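Search this wiki Go Advanced

Demonstration gathering (robot learning)

Demonstration gathering is the work of recording examples of a task so that a learning system can later repeat the task by itself. In most cases a person guides the robot, and the machine stores the positions of its joints, the state of its grippers and the pictures from one or more cameras. One complete recording, from the start position to the end of the task, is called an episode.

Methods

There are two usual ways to guide the robot. In the first, the operator holds the arm and moves it by hand. In the second, the operator moves a separate controller and the arm follows. The second way is preferred when cameras are used, as the hands of the operator stay out of the picture. It is slower to learn, and new operators often move too carefully, with many small stops which the system then copies.

With a pair of arms the work becomes more difficult. Both grippers must arrive at the same place at the right moment, and a small error on one side has to be corrected on the other. For this reason many groups begin with simple exercises in which the fingertips approach each other and stop before contact.

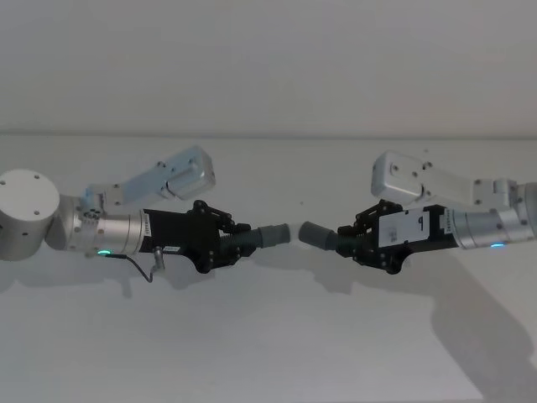 Such exercises contain no object, so they are quick to reset and an operator can record many of them in one session. They also show early if the two arms disagree about where they are in space - a fault of calibration that is hard to find later, when the task is more complex.

The Skavelness set

The Skavelness set was recorded by a group under Vesna Nikolovski and contains 3000 episodes made with 2 arms. Of these, 1000 were kept apart for testing. The recording began in May, and the operators were trained by Emil Imhof. Failed attempts were not deleted but marked, following a proposal of Ilir Lazarević, who argued that a system should also see how a movement is corrected. The marking was done with Gestden, a small program for cutting and naming episodes.

Criticism

Selma Živković has written that sets of this kind depend too much on the habits of a few operators. Changing the start position between episodes helps only in part.

See also: Teleoperation; Calibration; Dumitrescu method

Last updated: 2 September 2020

Comments

Mortimer Okafor: The section on methods should mention delay. With a slow connection the second way is very tiring.

femel_reader: Is the marking of failed attempts explained somewhere? I looked in the Gestden manual and found only the file format.

Mortimer Okafor: It is in the notes that come with the set, near the end.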